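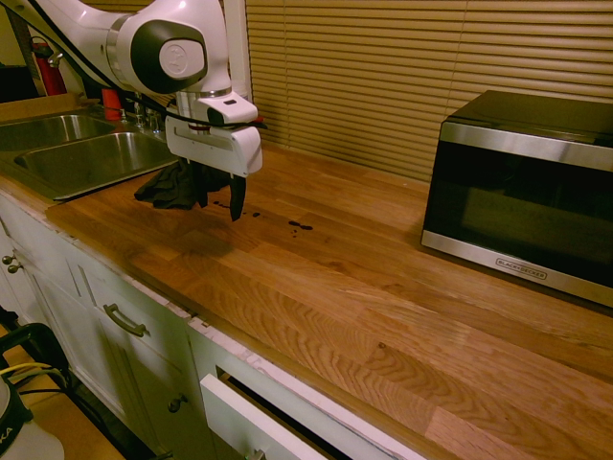 Cuiping Meng thought we had picked the wrong book. Her comment on our first draft was that Gothic novels with a ruined house in them are easy to find, that Grudura is the weakest one Ida Ackermann wrote, and that if we wanted to say something about unreliable narrators we should use the short stories. We kept the novel. This report explains what we did with it and where we think she was right.

Project question

Does the narrator of Grudura know from the start that her brother is dead, or does she find out when the reader does? The back cover and most of the reader reviews we found treat the death as a twist. Our group started out agreeing with that.

What we read

We used the paperback, which has 30 chapters and a short afterword. Temitope read the odd chapters first and Milagros read the even ones, and then we switched. This was a mistake. The letters from Kaditz are spread over both halves, and for two weeks neither of us could follow them. After that we both read the book straight through.

Method

We marked every passage where the narrator mentions her brother and noted the tense of the main verb. We left out dialogue, and we left out the letters, which other people wrote. We also kept a list of rooms in the house and who is said to be in them. The list of rooms was Friederike Wegener's suggestion after our January presentation.

Results

In the first 12 chapters the brother is almost always in the past tense, even in places where the rest of the paragraph is in the present. The clearest case is the breakfast in chapter 4. The narrator says the kettle is on and the rain is coming in under the door, and then that her brother "liked his eggs hard." A reader going fast takes this as a habit he grew out of. We both missed it the first time.

From chapter 13 on, the pattern gets messy. She moves him into the present tense after Mr. Baumgart arrives to value the furniture, and she keeps him there until the fire. We think she does this for Baumgart's benefit, as he is the only person she talks to who never met the family.

The room list was less useful. The brother is never placed in a room by name after chapter 2, but neither is the aunt, and the aunt is alive.

Problems

We only had the English translation. If the original handles tense differently, some of our results could belong to the translator. We also disagreed about chapter 19, which is a dream, and ended up leaving it out of the table.

Cuiping's point about the short stories holds for "The Ferry Bell," where the same trick is done in six pages and done better. We would start there if we did the project again.

Division of work

Temitope Babalola: chapter notes, table, results section.
Milagros Robles: letters, room list, problems section, final edit.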